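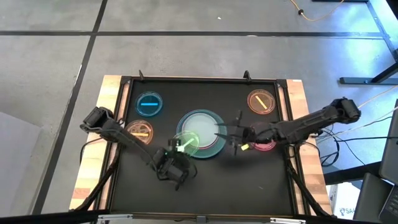
Call for Participants: Sorting and Stacking Tableware at Home

The Zemar Institute for Domestic Studies, Brilville, invites applications from members of the public to take part in a study of how people sort, match and stack everyday dishes. The work forms part of the Grusow Project, which looks at the order in which households clear a table and put their crockery away. The Institute is seeking 36 participants.

What participants will do

Each participant will attend one session of nearly 74 minutes at the Institute's rooms in Mendoza Street. Working at a table, participants will be given dishes and plates of mixed sizes and colours and asked to bring them together in whatever way they would think sensible at home. Some tasks concern colour, some concern size, and some ask only that the table be left tidy. A short written questionnaire follows, covering how crockery is stored in the participant's own kitchen, who normally puts it away, and whether any pieces are kept apart from the rest.

There is no pass mark and no time limit on individual tasks. Participants may change their minds and begin a stack again as often as they wish. 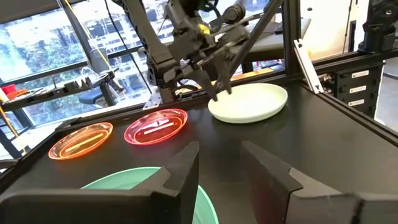 One participant in the August sessions wrote afterwards that the small dishes had taken her longer than the large plates, and that she had gone home and rearranged two cupboards. She also asked whether left-handed people were at a disadvantage. The Institute can confirm that the tasks may be carried out with either hand, and that applicants will be asked which they prefer so that the table can be laid accordingly.

Who may apply

Applicants must be aged 16 or over, live within 11 miles of Brilville and be able to lift a dinner plate comfortably with one hand. Applicants under 18 will need the written consent of a parent or guardian. Colour blindness is not a bar to taking part — please mention it on the form, as a separate set of tasks is available. Experience of catering or restaurant work is welcome but should also be declared.

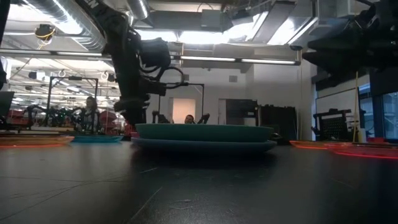

Stacks are recorded at the end of each task and are not scored on appearance. The study is concerned with the choices people make: whether they begin with the widest piece, whether they keep colours together, and how far they will allow one rim to overhang another. A deep teal plate resting on a slightly wider one in dusty blue is a complete stack for the purposes of the study, even though the colours differ. Participants who would rather leave the two apart are free to do so, and should say why in the space provided on the questionnaire.

Payment and how to apply

Participants will receive a shopping voucher and reasonable local travel costs on production of receipts. Light refreshments are provided. Application forms may be collected from the Institute's reception or requested by post, and should be returned by the end of January 2021. Applicants will be told the outcome in writing. Those not offered a place may ask to be kept on the list for later sessions.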